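Minutes of the shared storage meeting, 9th June
Present: Thanakorn Limsakul, Kulap Sriwong, Lefteris Balaskas, Chaiwat Ratanaporn, and me (Pichit Khunthong) writing it all down. Ukitz sent apologies.

We started late because the last meeting's notes had the old room number on them. My fault, sorry everyone! They're fixed now and passed as correct.

Boxes. Most of our time went on this one. Kulap wants a single rule for what goes in the white boxes, and I have to say I'm with her - last November I spent a whole morning hunting for one clamp. The list we have runs to 192 items and 30 of them have no home at all. Lefteris asked whether fruit and tools should ever share a box, and we went back and forth on that for ages (good fun, but we did run over).

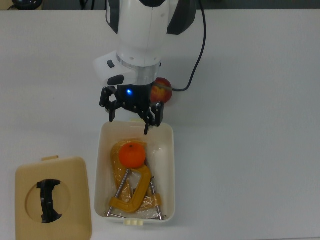
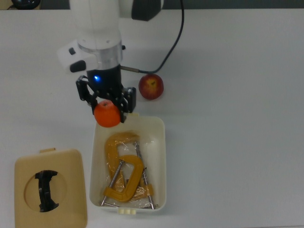 The yellow clamps, with clear plastic in the box under them.
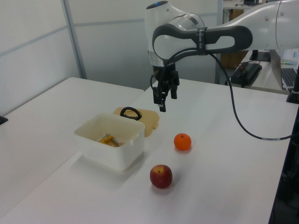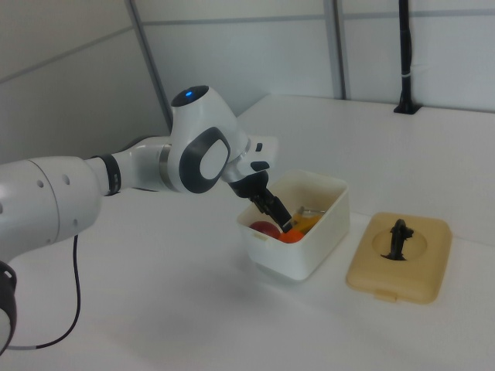
Chaiwat felt that mixing was fine for a day but no longer, and that anything heavy ought to go in first so the fruit doesn't get bruised. He'd also like the lids kept with their boxes. Agreed on both, although Lefteris wants it noted that he'd still prefer two boxes.

Labels. Thanakorn has 18 blank ones left and will order more from Olance. I'm to write them, in capitals this time.

Shelf by the door. Still wobbly. Kulap will bring a screwdriver and I'll hold the other end.

Any other business. The key to cupboard 223 is missing again - please check your coat pockets! Lefteris has the spare until it shows up.

Next meeting in the same room, and Chaiwat is bringing the coffee.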